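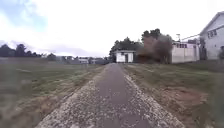 Nimanceの自律走行キット「Andreadis」、砂利道でも契約する価値はありますか

Natália Čierny

屋外の見回り用に、NimanceのAndreadisを試用しています。四輪の台車にカメラと計算機を載せ、細い道を勝手に走らせるという製品です。カタログには「あらゆる小道に対応」とありました。あらゆる、という言葉を法務部がよく通したものだと思います。

用途は、Clarkthorpeの敷地の端から端までを朝夕一度ずつ走らせ、倒木や柵の傷みを撮ってくることです。経路は片道872メートル。途中で舗装が終わり、あとは砂利と土になります。試用期間が終わると月額175ユーロの保守契約を結ぶか、台車を返すかを決めなければならず、上司は「で、使えるの」としか聞いてきません。 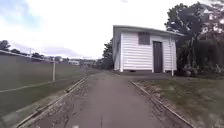 契約の判断で一番引っかかっているのは、道の端をどうやって見つけているのかが説明書を読んでもわからない点です。舗装の区間では本当によく走ります。ただ、両側に低いコンクリートの縁石が通っているような場所なら、私でも目を細めたまま歩けます。左は目隠しの布を張った柵が続いているので、なおさら迷いようがない。販売担当者が実演でこういう所ばかり選びたがったのも、今思えば納得です。

問題はその先で、縁石がなくなると台車は急に慎重な性格になります。速度が落ち、ときどき止まり、しばらく考え、また走ります。考えた結果、草のほうへ曲がっていくこともあります。サポートに問い合わせたところ「周囲の環境をご確認ください」と返事が来ました。確認しました。草でした。
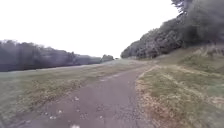
砂利と土の区間。左の端は草地にだんだん混ざり、右は枯れ草が縁取っている。

お聞きしたいのは次の点です。

左右で境目のはっきりしない道でも、設定で改善するものなのか。
追加の学習サービス(別料金)は頼む意味があるのか。
Mosmontの同種のキットに乗り換えた方がいたら、その感想。

よろしくお願いします。

土手の上の田中

うちはAndreadisを二台使っています。結論から言うと改善はしますが、初期設定のままでは無理です。

まず管理画面の「走路の境界」が「縁石優先」になっていないか見てください。出荷時はこれです。縁石のない道で縁石を探し続けるので、止まって考えるのも当然で、むしろ正直な機械だと思います。「路面優先」に変えると、端の線を探すのをやめて、路面と草の見た目の違いで判断するようになります。

次に、走行位置を真ん中固定にしないこと。草に溶けていくような端が片側にあると、機械はどこまでが道かを広めに見積もり、その「真ん中」が草側へずれます。はっきりしている側からの距離で走らせる設定が二ページ目の奥にあります。ご質問の砂利の区間なら、基準は右でしょうね。なぜ奥に置いたのかはNimanceに聞いてください。私は聞きましたが、アンケートのお願いが届きました。

別料金の学習サービスは、自分の経路の映像を送ると調整済みのデータが返ってくるものです。うちでは33本送りました。効果はありました。ただし送るときは晴れの日のものばかりにしないほうがいいです。最初にそれをやって、曇った途端に元の慎重な性格に戻りました。空が真っ白な日の映像も混ぜてください。

月額については、部品交換が込みなら高くないと思います。込みかどうかは契約書の小さい字のほうに書いてあります。

hasami_kamome

うちも同じようなもんですが、3月に契約して後悔はしてないです。人が歩いたほうが早いのは確か。でも歩く人がいないので。

砂利音

Mosmontに乗り換えた者です。砂利には強いです。そのかわり舗装の継ぎ目をひどく怖がります。ひびを補修した跡の前で立ち止まる姿には哀愁があります。ご質問の経路は舗装と砂利の両方なので、悩む場所が前半に移るだけかもしれません。

あと、管理画面が全部英語で、通知音が消せません。うちの事務所ではもう誰も反応しなくなりました。

台車の作りはAndreadisのほうが上です。泥が落としやすい。Mosmontの車輪は洗うのに歯ブラシが要ります。

Natália Čierny(追記)

皆さんありがとうございます。見たら本当に「縁石優先」でした。説明書の索引に「縁石」の項目はありません。

「路面優先」に変え、基準も片側に切り替えたところ、草に入る回数は減りました。止まって考える癖はまだ残っています。特に苦手なのが路面の色が急に変わるところで、淡い色の砂利の中に濃い色の部分があると、手前で必ず一度速度を落とします。
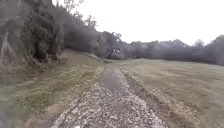
それ自体は悪いことではないのですが、落としたあと元の速度に戻るまでが長く、後ろについて歩いているこちらが先に追い越してしまいます。加速の設定を触っていいものか、田中さん、ご存じでしたら教えてください。「上級者向け」の鍵がかかっていて、解除にはNimanceへの電話が必要だそうです。

学習サービスは一回だけ頼んでみるつもりです。曇りの映像ならいくらでもあります。Mosmontは、歯ブラシの件で上司が却下しました。

契約書の小さい字も読みました。部品交換は込み、ただし「車輪およびその周辺を除く」だそうです。周辺がどこまでかを問い合わせ中で、返事が来たらまたここに書きます。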